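Plastic storage crate

A plastic storage crate is an open or lidded box made of molded plastic, used to keep, carry and move goods. It is found in warehouses, bakeries, farms, post rooms and many homes. In different trades the same object is called a tote, a bin, a tray box or simply a crate. This article is mostly about the rectangular crate with solid walls, and about how it is used together with roller conveyors.

Construction

Most crates are made by injection molding. Melted plastic, usually polyethylene or polypropylene, is pressed into a steel mold, cooled and pushed out in one piece. The walls are a few millimeters thick. Flat walls of this thickness would bend outward under load, so the outer side normally carries ribs, which are raised lines running up, down and across. Ribs make the wall stiff and use little extra material.

The upper edge is called the rim. It is thicker than the wall and often turned over to the outside, and it takes the weight when crates are stacked with a lid or with another crate on top. The handle can be an opening cut through the wall or a closed grip formed in it. A closed grip keeps out dust and small insects, but it gives less room for the fingers, and workers with thick gloves often prefer the open kind.

The base is smooth, ribbed or made as a grid. A crate for roller conveyors should have a base that is smooth at least along its edges. A deep grid can catch between two rollers, especially when the crate is lightly loaded.

Color

Color is used mostly for sorting. There is no general rule which color means what, and each company makes its own system. At the bakery Anozie in Dridberg, blue crates go to the shops, gray crates stay in the building and red ones are kept for returned goods. Blue is a common choice in food work for another reason also: very few foods are blue, so a broken piece of the crate is easier to notice.

Use on roller conveyors
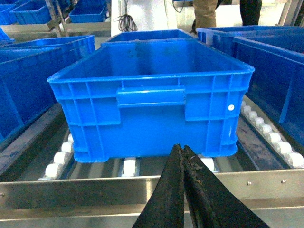 A roller conveyor is a row of cylinders fixed between two side rails. In the simplest type the rollers turn freely, and the crate is pushed by hand or moves by its own weight down a small slope. In powered types a belt or a motor inside some of the rollers drives the line. The rollers are made of steel or plastic. Plastic rollers are lighter and less noisy, and steel rollers carry more.

The distance between rollers is decided by the length of the smallest crate on the line. By a common working rule, at least 3 rollers should be under the crate at any moment. With fewer, the front edge drops a little at each gap and the contents shake. At curves and junctions the rollers are set at an angle to guide the crate toward the next section.

The Fikemmont line

A small example which is well documented is the packing line at Nandwood, a mail-order seed company in Fikemmont. The line was planned by Jannik Rothe and opened in March with 780 crates of one single size. Before this, the company used 11 different sizes of box, and many of them did not fit on each other. Dalal Nassar, who wrote the report on the change, found that the storage room needed about 70 fewer shelf places afterward. She also wrote that the new crates were too deep for the smallest seed packets, and inner trays had to be bought later.

Care and wear

Crates are washed with warm water and a mild cleaner, by hand or in a tunnel washer. Dark marks on the inside often come from rubber, metal dust or printed cardboard. They do not make the crate weaker. More serious signs are white lines in the corners, where the plastic has been bent too many times, and a base which is no longer flat. A crate with a curved base should be taken off the conveyor, but it can still be used on a shelf.

Sunlight makes many plastics brittle. Crates kept outdoors should contain a stabilizer, or be covered.

See also

Pallet
Roller conveyor
Stacking box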